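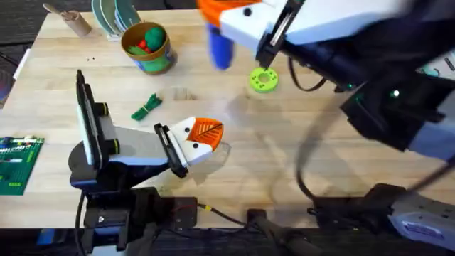
밝은색 목재 상판 위의 로봇 팔 두 대

보도자료
배포 즉시 보도 가능

나스덴(Nasden), 업소용 채소 육수 베이스 '세로토라(Cerotora)' 4종 출시
페이스트형 농축 제품, 제품 10g에 물 400ml를 기준 희석비로 설계
셸브레드(Skjelbred) 공장에서 생산, 리톤베르그(Ritonberg)가 국내 유통 담당

식품 소재 기업 나스덴(Nasden)은 업소용 채소 육수 베이스 '세로토라(Cerotora)' 4종을 3월부터 공급한다고 밝혔다. 세로토라는 채소, 버섯, 해조류를 원료로 한 페이스트형 농축 제품이며 육류와 어패류 원료를 사용하지 않는다. 공급 대상은 음식점, 단체 급식소, 반찬 제조업체, 도시락 제조업체다.

제품 구성

세로토라는 기본 채소, 구운 양파, 표고·다시마, 토마토·셀러리의 4종으로 구성된다.

기본 채소는 양파, 무, 대파, 당근, 양배추를 주원료로 한다. 색이 옅고 향의 편중이 적어 맑은 국, 죽, 채소찜, 리소토의 밑국물에 적합하다. 당근 비율을 낮게 잡아 희석액의 색이 주황색으로 기우는 것을 줄였다.

구운 양파는 썬 양파를 열풍으로 건조한 뒤 고온에서 갈변시켜 농축한 제품이다. 캐러멜색소를 첨가하지 않으며 제품의 갈색은 가열 공정에서 형성된다. 양파 수프, 카레, 데미글라스 계열 소스, 덮밥 소스에 사용할 수 있다.

표고·다시마는 건표고 추출액과 다시마 추출액을 따로 농축한 후 혼합한 제품이다. 국수 장국, 전골, 나물 무침, 조림에 사용한다. 다시마 추출은 표고 추출보다 낮은 온도에서 진행하며, 추출액의 점성을 낮추기 위해 여과 후 농축한다.

토마토·셀러리는 토마토 페이스트, 셀러리, 양파, 마늘을 사용한다. 산도가 나머지 제품보다 높으므로 유제품과 함께 조리할 때는 희석액을 먼저 가열하고 유제품을 마지막 단계에 투입하는 것이 권장된다. 콩 스튜, 미네스트로네, 파스타 소스가 주요 용도다.

희석 기준

4종의 기준 희석비는 동일하다. 제품 10g을 물 400ml에 풀면 국물 요리에 바로 사용할 수 있는 농도가 된다. 제품별로 계량값을 달리할 필요가 없어 한 주방에서 여러 종류를 함께 사용할 때도 같은 계량표를 적용할 수 있다.

기준 희석비는 별도의 소금을 넣지 않은 상태에서 국물의 간이 약하게 느껴지는 수준으로 정했다. 최종 간은 조리자가 소금, 간장, 된장 등으로 조정한다. 졸임이나 소스처럼 수분이 줄어드는 조리에서는 기준보다 묽게 시작해 농도를 확인하며 조리한다. 무침이나 볶음에는 희석하지 않고 소량을 직접 투입할 수 있으나, 이 경우 같은 조리법에 들어가는 소금과 간장을 먼저 줄여야 한다.

찬물에도 풀리지만 완전히 분산되기까지 저어 주는 시간이 더 필요하다. 대용량 조리에서는 소량의 더운물에 제품을 먼저 푼 다음 솥에 넣고 나머지 물을 채우는 방법이 편리하다. 희석액 바닥에 가라앉는 고운 침전물은 채소의 섬유질이다. 맑은 국물이 필요한 메뉴에서는 면포나 고운 체로 한 차례 거른다.

제조 공정

세로토라는 나스덴의 셸브레드 공장에서 전량 생산된다. 공정은 원료 세척, 절단, 추출 또는 가열, 여과, 감압 농축, 배합, 충전, 살균 순으로 진행된다. 구운 양파는 추출 단계 대신 건조와 갈변 단계를 거친다.

농축에는 감압 방식을 적용했다. 압력을 낮추면 수분이 더 낮은 온도에서 증발하므로 대파와 셀러리처럼 향이 가열에 약한 원료를 처리하는 데 유리하다. 농축 과정에서 증발하는 향 성분의 일부는 응축기로 회수해 배합 단계에서 다시 투입한다. 표고·다시마에는 향 회수 공정을 적용하지 않는다.

배합 단계에서는 소금, 효모추출물, 해바라기유가 추가된다. 해바라기유는 페이스트의 점도를 조절하고 스푼이나 주걱에서 잘 떨어지도록 하는 역할을 한다. 냉장 온도에서는 점도가 올라가며, 실온에 잠시 두면 원래의 상태로 돌아온다. 표면에 기름이 얇게 분리된 경우에는 깨끗한 도구로 저어서 사용한다.

알레르기 유발 원료 관련 정보는 제품별로 포장 뒷면에 기재된다. 토마토·셀러리 제품에는 토마토가 들어 있다. 4종은 같은 충전 설비를 사용하며, 품목 전환 시 설비를 분해 세척한 후 다음 품목을 투입한다.

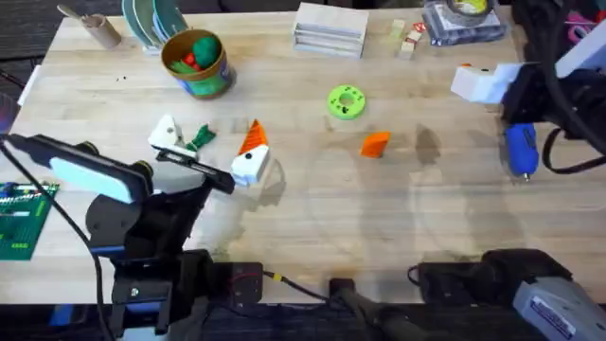
목재 상판 위의 로봇 팔과 파란색 원통형 물체

포장 및 보관

포장은 2000g 파우치와 400g 용기의 두 규격이다. 2000g 파우치는 급식소와 제조업체용으로, 모서리에 마개가 달려 있어 계량 용기에 짜서 옮길 수 있다. 400g 용기는 소규모 음식점용이며 입구가 넓어 계량스푼이 바닥까지 닿는다. 기준 희석비를 적용하면 400g 용기 하나로 물 16리터 분량의 육수를, 2000g 파우치 하나로 물 80리터 분량의 육수를 만들 수 있다.

개봉 전에는 직사광선을 피해 서늘한 실온에 보관한다. 개봉 후에는 냉장 보관하고 포장에 표시된 기한 안에 사용한다. 물기가 있는 도구를 용기 안에 넣으면 표면의 염도가 국소적으로 낮아져 변질이 빨라질 수 있다. 희석한 육수는 당일 사용을 원칙으로 하며, 남은 육수를 보관할 때는 얕은 용기에 나누어 빠르게 식힌 뒤 냉장고에 넣는다.

냉동 보관도 가능하다. 다만 염분과 유분 때문에 가정용 냉동고 온도에서는 단단하게 얼지 않으며, 해동 후 수분이 일부 분리될 수 있다. 분리된 제품은 고르게 섞어 사용하면 희석 성능에 차이가 없다.

메뉴 적용 자료

나스덴은 제품 출시와 함께 업소용 적용 자료를 배포한다. 자료에는 국, 면, 소스, 밥, 조림의 분류별 배합표가 수록되며, 배합표의 단위는 중량으로 통일했다. 부피 계량을 사용하는 주방을 위해 계량스푼 환산표를 부록으로 넣었다.

자료에 실린 적용 예는 다음과 같다.

버섯 들깨탕: 표고·다시마를 기준 희석비로 풀고 느타리버섯과 불린 표고를 넣어 끓인 다음, 들깻가루를 찬 희석액에 개어 마지막에 넣는다. 들깻가루를 넣은 뒤에는 센 불을 피한다.

양파 수프: 구운 양파를 기준 희석비로 풀고, 따로 볶은 양파를 넣어 뭉근하게 끓인다. 볶는 양파의 색이 옅어도 국물 색은 유지되므로 볶는 시간을 메뉴에 맞게 조정할 수 있다.

흰콩 토마토 스튜: 토마토·셀러리 희석액에 삶은 흰콩, 감자, 애호박을 넣는다. 산성 국물에서는 콩이 잘 무르지 않으므로 반드시 미리 삶은 콩을 사용한다.

채소죽: 기본 채소 희석액에 불린 쌀을 넣고 끓인다. 조리 중 추가하는 수분은 맹물로 하고, 간은 불을 끈 다음에 맞춘다.

애호박 나물: 표고·다시마를 희석하지 않고 더운물 소량에 개어 볶음 마지막에 두른다. 절인 애호박을 사용할 때는 물기를 짠 뒤 염도를 먼저 확인한다.

기존 육수와의 병용

직접 끓인 육수를 사용하는 업소에서는 세로토라를 보충용으로 사용할 수 있다. 이때 기존 육수의 양은 희석비 계산에서 제외하고, 추가하는 물의 양에만 기준 희석비를 적용한다. 예를 들어 기존 육수에 물 400ml를 더할 경우 제품 10g을 넣는다. 기존 육수에 이미 간이 되어 있으면 제품의 양을 줄이고 맛을 확인하며 조정한다.

고기나 멸치로 낸 육수와도 섞어 쓸 수 있으나, 이 경우 완성된 메뉴를 채식 메뉴로 표시할 수 없다. 채식 메뉴를 함께 운영하는 주방에서는 육수 솥과 국자를 구분해 사용해야 한다.

유통 및 주문

국내 유통은 식자재 유통사 리톤베르그(Ritonberg)가 담당한다. 리톤베르그의 기존 거래처는 사용 중인 주문 시스템에서 세로토라 4종을 주문할 수 있으며, 신규 거래처는 사업자 등록 확인 후 주문이 가능하다. 최소 주문 단위는 한 상자이고, 같은 규격에 한해 종류를 섞어 한 상자로 주문할 수 있다. 2000g 파우치와 400g 용기의 혼합 포장은 제공하지 않는다.

견본은 400g 용기로 제공된다. 견본 신청 시 업종과 주요 사용 메뉴를 기재하면 해당 분류의 배합표가 함께 발송된다. 가격은 주문 규격과 배송 지역에 따라 다르며 리톤베르그 영업 창구에서 안내한다. 소매점용 제품의 출시 계획은 없다.

나스덴 소개

나스덴은 채소 농축액, 건조 채소, 업소용 소스 베이스를 개발하고 제조하는 식품 소재 기업이다. 셸브레드 공장에서 농축 및 충전 설비를 운영하며, 음식점과 급식 사업자에게 제품과 배합 자료를 공급하고 있다.

리톤베르그 소개

리톤베르그는 업소용 식자재 유통사로 상온, 냉장, 냉동 품목을 취급한다. 음식점, 급식소, 식품 제조업체가 주요 거래처다.

문의
제품 규격 및 배합 자료: 나스덴 기술지원팀
주문, 견본 및 배송: 리톤베르그 영업 창구
취재: 나스덴 홍보팀

본 자료의 조리 예는 업소용 조리 설비를 기준으로 작성되었으며, 화력과 솥의 크기에 따라 수분 증발량이 달라질 수 있다. 제품의 원재료명과 영양성분은 포장 표시를 따른다.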